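Batska Issues Revised Setup and Care Procedure for Its Bin-Picking Cell

WUSDALE, 19th June. Batska has released a revised setup and maintenance procedure for the bin-picking cell at its Wusdale workshop. The procedure replaces the notes issued when the cell was commissioned and applies to all shifts from the date of release.

The cell consists of a single robot arm working over an open metal bin, with a fixed camera covering the workspace. It is used to pick mixed small items of varying shape and stiffness. Most of the lost time recorded over the past year came from three sources: movement of the bin, wear on the gripper fingers, and hose and cable routing at the wrist. The revised procedure deals with each in turn.

Bin position. The bin is clamped at the rim before the arm is powered. The operator checks the clamp by hand at the start of the shift and again after any collision stop. If the bin has moved, it is returned to its reference marks and the camera calibration is repeated. The calibration routine now uses 148 poses and runs without an operator at the pendant. Results are stored in Treko, the maintenance log used across the site.

Gripper. Fingers are inspected for cracks, clouding and loose fasteners every 432 operating hours. Fingers are changed as a set. After a change, the tool center point is taught again and the closing force is checked with the gauge kept at the cell. Picking does not resume until both values have been entered in the log. Wiring at the gripper is examined at the same interval, with the arm parked and locked out.

Hose and cable routing. The hose and cables must have enough slack for full wrist rotation without touching the bin wall. The technician turns the wrist slowly through its range in both directions and watches the tie points. A tie that slips is replaced the same day. A hose that shows flattening or abrasion is taken out of service.

Bin surface. Scratches and scuffs on the floor and walls are acceptable. Raised edges and burrs are not, and are dressed by hand with the bin off the table. The floor is wiped down after each run to remove residue left by the items. Test items stay in use until they shed material or no longer hold their shape.

The procedure was drafted with Shevchuk, the integrator that supplied the cell controller, and was tried over 610 operating hours before release. Unplanned stops during the trial averaged around 2 per shift. Batska will review the inspection intervals in August using the entries made in Treko up to that point.

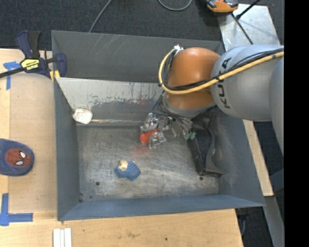 The KUKA arm at the bin, with the yellow hose looped over the orange joint and a bar clamp on the rim at upper left.

Copies of the procedure are held at the cell and at the Wusdale maintenance desk. Sites that run the same bin and gripper may request a copy through the Batska service office. Sites with a different gripper should keep their present inspection intervals until a separate version is issued.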